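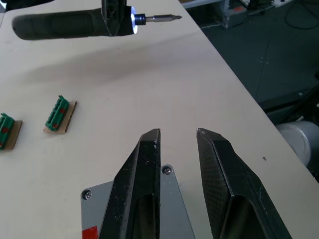
A terminal block is a modular connector that joins separate electrical conductors by clamping them in insulated cells, so that wires can be fitted and removed without soldering. Each cell contains a metal cage or plate and a screw. In small equipment the cells are moulded as a single row, commonly in green plastic, with the screw openings repeated along the ridged top. The screws may be turned by hand or with an electric screwdriver; tools with a light ring at the chuck, as in the one held over two green blocks, illuminate the screw head while the bit is being lined up. Powered tools are set to a low torque for this work, as over-tightening strips the thread or cracks the housing.

Print this page
E-mail this article

Types

Fixed blocks are soldered permanently to a circuit board. Pluggable blocks divide into a header, which stays on the board, and a removable plug that carries the wires. Barrier blocks have raised walls between open screws and accept ring or fork lugs.

The Renell pattern, used in heating controls made at Dokedside, is a fixed block with 8 cells. Its maker, Kowalchuk, listed 29 variants, differing mainly in pitch and angle of wire entry. A survey of returned control units by Noémie Bouchard and Conceição Rocha examined 1,874 blocks and attributed most faults to loose screws or to insulation trapped under the clamp.

Enclosures

Blocks carrying mains voltage are housed in a closed box. Plastic enclosures usually have screw bosses moulded into the corners to secure the lid.

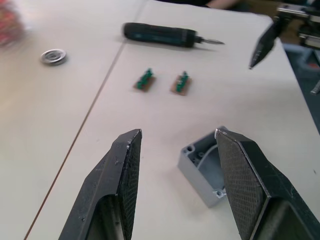
Can stranded wire be used in a screw terminal?
Stranded wire is suitable if the strands are kept together, normally by crimping a ferrule over the stripped end. Tinning the end with solder is discouraged, as solder creeps under pressure and the joint loosens.

See also: Bendelstead connector; Ferrule; Wire gauge

Print this page
E-mail this article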